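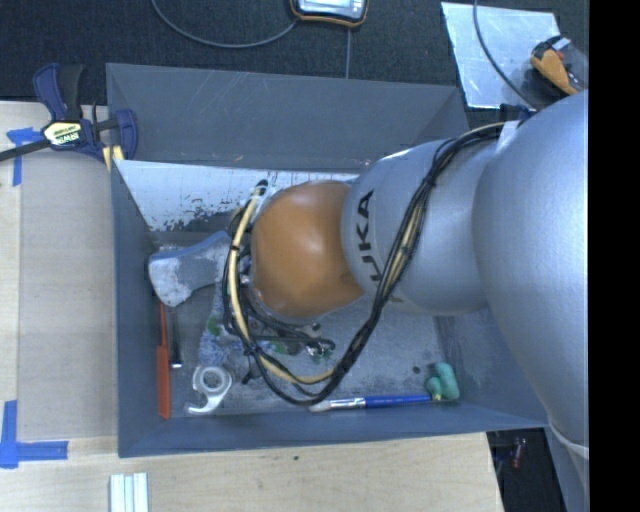
By the course instructor, Housing and Property Law I — handout for week 2

Security deposits: who must prove what

Last week we finished with the duty to repair. This week we study the money that the tenant pays before moving in, and the disputes that come when the tenant leaves. Please read the section on deposits in the course reader before class. The rules differ from state to state, so when I write "the statute" in these notes I mean the model text in the reader, not the law of the place where you live.

1. What is a deposit?

A deposit is money held by the landlord but it still belongs to the tenant. The landlord may keep a part of it only for a reason the statute permits. Unpaid rent is such a reason, and so is damage beyond ordinary wear. Students often confuse a deposit with a fee. A fee is paid for something and does not come back. If the lease says "nonrefundable deposit," the court will look at what the money was for, and the word in the lease does not decide the question.

2. Ordinary wear

The statute gives no definition. Courts ask how long the tenant lived there, how old the item was, and if normal use would produce the same result. Faded paint after several years is wear. A burned place on a countertop is damage. Between these there are many carpets.

3. The itemized list

After the tenant moves out, the landlord must send a written list of deductions before the deadline. In our model text a landlord who sends no list loses the right to keep any part of the deposit. He can still sue for the damage separately — this point was missed by many students in the last exam.

4. Class problem: Carrasco Apartments

The tenant rents a unit from Carrasco Apartments and pays a deposit of $837. She lives there for two years. When she leaves, the landlord sends a list in time, with one line: "Cleaning and repairs, $380." The rest of the money is returned. No invoice is attached. The tenant says the unit was clean and she has photographs from the morning of the move.

Prepare short written answers:
Is one line enough to be an itemized list? Compare section 3 of the model text.
Who has the burden of proof on the condition of the unit?
Assume that the deduction is improper. How much must be returned, and does the penalty section apply if the landlord acted in good faith?

For the first point, read Bristura Management again. There the list named each room but gave only one total, and the court accepted it with some doubt. In the Lastorau case the list was only the word "damages" and the court rejected it. Our facts are somewhere in the middle, and I will accept either answer if you argue it from the text.

5. Small claims procedure

Most of these cases are heard in small claims court, where the parties usually come without a lawyer. The rules of evidence are relaxed but the burden of proof stays the same. Bring your copy of the claim form, because we will fill it in together for the Carrasco problem.

Reading for next week: Stumon Properties, complete, with the dissent. The topic is notice before entry.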